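Wondport Reader setup, part 2: getting your audiobooks onto the player

Do part 1 first (charge, language, clock). If the light is still red go back and wait.

What you need: the player, the short cable, your Jemavport library login. Not the store login, thats a different one.

1. Hold the side button till it beeps. 2 beeps = you held too long, it's in radio mode. Press again.
2. Menu > Library > Add account. Type the login. Capitals matter.
3. Pick a shelf. Sarmiento is the default one, fine for most people.
4. Tick the books you want. Long historical novels come in parts, tick all the parts or the story stops halfway thru.
5. Press Send. Leave the player alone until the bar is full.

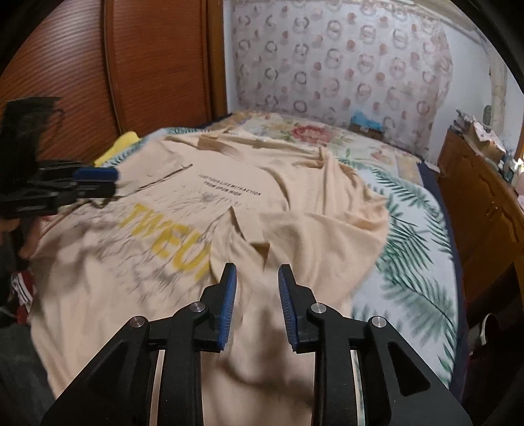
2 min read

Note: the shelf holds 600 titles. Past that the oldest finished book drops off. Your bookmarks stay.

CAUTION: do not pull the cable during Send. Part files get scrambled and you have to delete the whole book and start over at step 4.

6. Unplug. Open the book, check the narrator and the chapter list. A missing chapter 1 usually means part one didnt get ticked.
7. Set the speed. Normal is 16 on the dial, top is 29. Most romance narrators get silly past 20-something.
8. Sleep timer: Menu > Night. It fades out, then marks your place.

Loans from the Dudine branch go back by themselves on the due date, even mid chapter. Renew from the same menu, before not after. Holds placed before the July update need placing again, sorry.

Still no sound? Headphone plug all the way in. Then volume. Then part 5, Resets.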